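Farwood mesh pressing cloth, square: review after a month of ironing 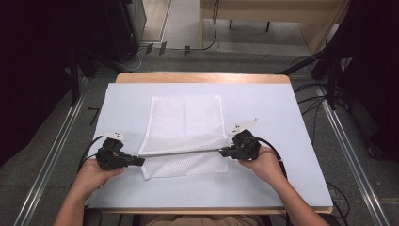 The Farwood cloth partway through a fold, near half brought up over the middle.

I bought this in June to replace a cotton tea towel I had been using between the iron and anything delicate. It cost less than a sandwich. I sew a few evenings a week, mostly blouses and linings, so it has had plenty of use.

The cloth is a white netted fabric with very fine holes. Being able to see the seam through it is the main reason to own one. With the tea towel I was guessing where the dart ended. With the mesh I can follow the stitching line and stop where I want to.

Heat protection is good on polyester and viscose at a medium setting. I got no shine on a navy lining that usually marks easily. On wool I still prefer cotton, as the mesh holds no water and you have to get your steam from the iron.

Folding it takes a little attention. If you hold both ends of the edge and keep it tight, it comes over straight. Let one end go slack and the layers underneath wrinkle. The wrinkles shake out, but I would not press over them, because they can print onto thin fabric. I store mine folded in half twice, in the drawer with the zippers.

The edges are not perfectly even. Mine was slightly off square when I measured it. It makes no difference to pressing, but don't use it as a guide for cutting.

Washing: three times so far, cool, in a bag with the shirts. No fraying yet. I dry it flat on a towel.

I also tried the Flinum version, borrowed from Dalal Mansour at my sewing group. It is stiffer and lies flatter, but the weave is more open and I could see a faint grid on satin afterward. I gave it back and kept using the Farwood.

Good points: see-through, light, quick to dry.
Bad points: edges a bit rough, no hanging loop, slides on a slick board cover.

I have ordered a second one for the travel iron.

Reviewed by Oriana Bravo, 1 July 2025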